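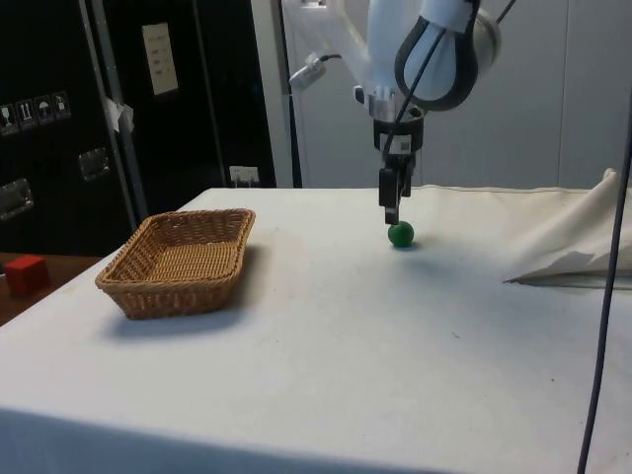

The Neteleo app gave Stela Oprea 11 minutes to reach the pickup on Paterson, and she made it in nine. The rider was a woman in scrubs with a gym bag and one shoe untied. She checked the plate, then checked it again against her phone.

"What's my name?" the woman asked through the window.

"Grirkau," Stela said. "It only gives me the last one."

The woman got in back and put the bag on her lap. It was past two in the morning, a Wednesday, and the lights downtown had gone to blinking yellow. Stela drove with both hands on the wheel. She had nearly 2,000 rides behind her and she still did that at night.

"Are you with the new one too?" Grirkau asked. "Nustesix?"

"I signed up in August. They promised 800 dollars after the first 60 rides."

"Did they pay?"

"I'm at 52."

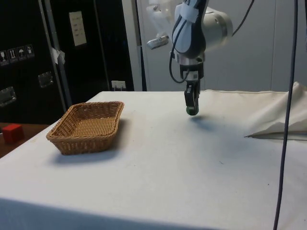
They passed the bus station and the closed tire shop. A gray sedan had been behind them since the hospital. Stela had seen it in the mirror and said nothing, and now she saw that Grirkau had turned around to look at it.

"Do you know that car?" Stela asked.

"I might."

Stela did not take the next right, where the map wanted her. She went straight, and the phone told her to make a U-turn, and she turned the sound off. The sedan came straight too. Four blocks on there was a fire station with its bay doors open and two men hosing down the floor. She pulled up in front — close enough that one of them shut off the water — and put on her hazards.

The sedan slowed, then went on by. Grirkau watched it to the corner.

"That's not him," she said. "He has a dent."

"Okay," Stela said. "We can sit a minute anyway."

Grirkau bent down and tied her shoe.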